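Zesent Two-Shelf Wire Basket
Set-Up and Use Guide

Section 4. Loading the basket

Read this section after the basket has been assembled and both shelf panels are in place (Section 3). The steps are the same whether the basket stands on a counter, a table or inside a cabinet.

4.1 Before you load

1. Set the basket on a flat surface with one long side facing you.
2. Press down lightly on each corner of the top rim. If the basket rocks, turn it end for end and try again. If it still rocks, go back to Section 3 and reseat the lower shelf.
3. Check that each shelf panel lies flat. A panel that sits on top of a rod, even at one corner, will tip when weight is put on it.
4. Leave 20 mm between the back of the basket and the wall so that the wire does not mark the paint.

CAUTION: The maximum load is 3000 g on the upper shelf. Do not stack cans or glass jars above the rim.

4.2 Choosing containers

Lidded plastic containers work best for small packets, tea bags, seasoning and anything else that would slide around on the panel. Rounded corners are easier to get past the wire than square ones. Clear containers save you from writing labels, but use a label if the food has been taken out of its original package and you need the date.

Measure with the lid closed. Latches add to the width — this is the most common reason a container that looks right will not go in.

Note: The Plarkon divider (sold separately) takes up 38 mm of the upper shelf. Allow for it when you measure.

4.3 Filling and placing a container

1. Put the container on the table in front of the basket and close all of the latching edges.
2. Hold it from both sides at the middle, level with the table.
3. Load the lower shelf first. Heavier containers go here.
4. For the upper shelf, lift the container clear of the rim and lower it straight down. Do not drag it across the wire.
5. Slide it back until it touches the rear grid, then let go.
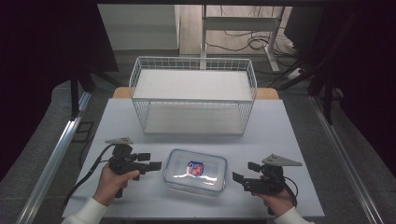 Lūse wrote in to ask whether the lower shelf should be left empty if everything fits on top, and added that in a small kitchen the upper level alone held a week of snacks. It may be left empty, provided the upper load stays within the limit given in 4.1.

4.4 Moving a loaded basket

1. Take everything off the upper shelf.
2. Grip the lower frame at both short ends. Do not lift by the top rim.
3. Set the basket down, check the panels again and reload.

4.5 Cleaning

Wipe the rods and panels with a damp cloth and dry them. Water up to 60 °C may be used on the panels once they are removed. Do not use steel wool — it scratches the white finish.

For replacement panels, see Section 6.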